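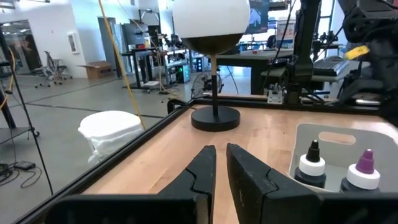
Kimgate compares two grippers on one arm before choosing for its new cells

Kimgate, the contract packing company, is in the last part of a trial that compares two grippers for its planned mixed-goods cells. The same arm, the same table and the same control software are used for both, and only the gripper and its fingers are changed between the runs. The company expects to make its choice in June.

The two candidates are the Plolell, a parallel gripper with black fingers that have a notch cut in the inner side, and the Rirnero, which has softer finger pads and a longer opening. Both carry a small camera close to the wrist, so the controller sees the object from nearly the same place as the fingers. Kimgate says this was a condition from the start, as the first cell it built had only one camera above the table and lost sight of small items when the arm moved over them.

Each gripper must complete 1,000 picks. The objects come from a list of 17 household goods that the company packs for its customers, or that are close to them in shape and weight. There are small dropper bottles, which stand in a plastic caddy with high walls, and there are lamps with a thin stem and a heavy base. The bottles test how well the fingers can enter a narrow space. The lamps test something different: the gripper has to hold a thin part while most of the weight is far below it.

According to the trial notes, the lamps gave more trouble than the team had expected. When the gripper closes on the stem and the arm starts to move too fast, the base begins to swing, and the lamp is then put down at an angle. With the Plolell, this became much better after the acceleration was reduced in the first part of the lift. The Rirnero held the stem with less force and needed a second setting for the pads before it could do the same task.

In the bottle test the order was the opposite. The softer pads are wider, and they touched the wall of the caddy in many of the early attempts. The team changed the approach so that the fingers come down from a steeper angle, and the number of stopped runs went down. The notched fingers did not need this change, but they left light marks on the caps of a few bottles. For a customer who sells cosmetics, this is not acceptable, and thin covers for the finger tips are now being tried.

Changing from one gripper to the other takes up to 17 minutes, including the calibration of the wrist camera. The team had hoped for a shorter time. Most of it is used for the calibration, and the mechanical part is quick – four bolts and one connector. A new routine, which uses a printed marker on the table frame, is ready but has not yet been used in the counted runs, so that all results stay comparable.

The controller comes from Yoshida and was already in the building for another line. It was not changed for the trial, although one of the gripper makers offered its own unit. Kimgate wanted to keep one type of controller in all its cells, because the maintenance staff know it and the spare parts are in stock. The disadvantage is that the force reading of the Rirnero arrives with a small delay, and the software has to wait for it before the arm can lift. Over a full shift this would cost time, and the loss will be part of the final comparison.

Lighting was a smaller question, but it also took a few days of work. Shiny surfaces and clear panels around the table give reflections, and these sometimes confused the wrist camera when it looked for the edge of an object. Instead of adding lamps, the team reduced the exposure and let the camera take three pictures from slightly different positions. The result is slower by less than one second for each pick, and the company considers this a fair price.

The runs are supervised but not helped. If the gripper drops an object or if it cannot find it, the attempt is counted as failed and the object is put back by hand before the next one starts. An attempt also counts as failed if the object reaches the right place but falls over there. In the first weeks this last rule was not written clearly, and 2 sessions had to be repeated.

Kimgate will not publish the success rates before both series are finished. The Plolell has completed its picks, and the Rirnero series is planned to end on a Friday, after which the worn pads will be measured. The company has said that a mixed solution is also possible, with one type of gripper for bottles and small containers and the other for tall goods. This would mean 2 sets of spare parts and more training, and the maintenance department has asked for a cost estimate before it is discussed further.

The first of the new cells will be installed in the packing hall next to the existing line. It will have the same size of table as the test cell, with a second camera on the frame, and it will start with 3 product groups. More groups will be added when the first ones run without a person standing by.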